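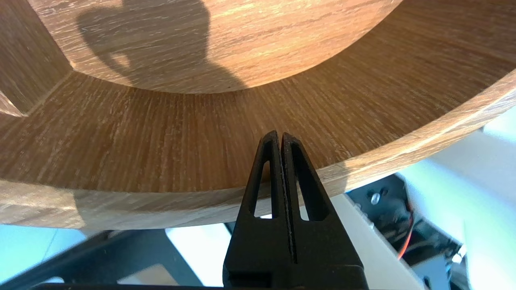

Who can apply for the seasonal groundwater monitoring positions?
Anyone 18 or older who holds a valid driver's license, can lift 40 pounds, and is available from the start of May through the end of the field season. A degree is not required for the field technician grade.

Groundwater Field Technician (seasonal, full time)
Tullov Water Survey
Reference number: 2856
Openings: 5
Applications close: February 5, 2021

Position summary

Tullov Water Survey measures water levels and collects samples from private and municipal wells in the Duda basin. The network consists of 2601 registered wells, most of them domestic wells drilled to depths of less than 300 feet. Technicians visit wells on a fixed rotation, record the static water level, collect a sample where one is scheduled, and enter the results in the survey database before the end of the shift.

Technicians work in the field four days out of five. The remaining day is spent at the Pristness office on data entry, equipment cleaning and route planning.

Duties

Measure depth to water with an electric tape or a steel tape, to the nearest hundredth of a foot. Two readings are taken at each visit. If they differ by more than 0.02 feet, a third is required.

Purge wells according to the written procedure and record temperature, pH and specific conductance until the readings are stable.

Collect, label, preserve and pack samples for transport to the laboratory. Chain-of-custody forms are completed at the wellhead, in ink.

Download pressure transducers at continuous-record sites and replace desiccant and batteries as needed.

Disinfect tapes and pumps between wells.

Notify landowners before each visit and keep a record of the contact. Access is by permission only, and a technician who is refused entry leaves the property and reports the refusal to the office.

Required

High school diploma or equivalent.

Valid driver's license and a driving record acceptable to the survey's insurer.

Ability to walk over uneven ground, work outdoors in heat and rain, and lift 40 pounds without assistance.

Legible handwriting. Field sheets are scanned and kept as the primary record.

Preferred

Coursework in geology, hydrology, chemistry or a related subject.

Experience with submersible or bladder pumps.

Working knowledge of spreadsheets. The well database is Emamex -- prior experience with it is useful but training is given during the first two weeks.

Pay and conditions

Pay is hourly and depends on grade and experience. Overtime is paid at one and a half times the base rate and must be approved in advance. A survey truck is assigned to each two-person crew and may not be used for personal travel. Each crew drives around 2000 miles a month. Safety boots are reimbursed once per season on presentation of a receipt. Gloves, eye protection and rain gear are supplied.

Housing is not provided. Applicants from outside the basin should note that short-term rentals in Pristness are limited during the summer.

How to apply

Send a resume, a cover letter of no more than one page, and contact details for two references to the Tullov Water Survey personnel office, with the reference number in the subject line. State the earliest date you can start and any dates in the season when you are not available. Transcripts are needed only from applicants who wish to be considered for the senior technician grade.

Interviews are held by telephone and last 30 minutes. Selected applicants are asked to complete a short arithmetic and unit conversion exercise -- calculators are allowed. Offers are conditional on the driving record check.

Incomplete applications are not reviewed. Applicants from previous seasons must submit a new application.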